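The Refill Shops of Mulberg

Sep 6, 2025

Mulberg has 2,772 residents and, as of this summer, two shops where you can buy dry goods by weight. The older one is Perrin, on the corner across from the post office. Samira Kanaan opened it three years ago with a used scale and a loan from her sister.

Oats, rice and lentils sell best. Kanaan stocks 53 items now, down from a longer list she kept in the first year. "People asked for everything, and then they bought oats," she says. Dried mango was dropped. So was a buckwheat flour that went stale before the bag was half gone.

Customers weigh their container when they come in, write the number on a strip of tape and fill up. The weight of the container comes off at the register. Regulars leave the tape on for months.
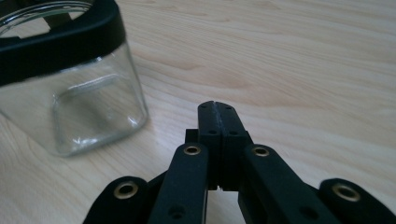 A clear glass jar will do for most dry goods.

Prices are mixed. Spices cost far less than they do at the supermarket in Numstead, mostly as you can buy a spoonful. Pasta costs more. Kanaan says so on a card by the pasta bin, and she still sells a fair amount of it to people who don't want to make the drive.

The second shop, Trirkilport, opened in a former shoe store and carries soap, detergent and vinegar – the things Perrin never had room for. The two owners agreed early on not to sell each other's goods, with one exception for baking soda.

Winter is the slow season for both. Kanaan plans to shorten her hours after the holidays and close on the days when the county plow comes late.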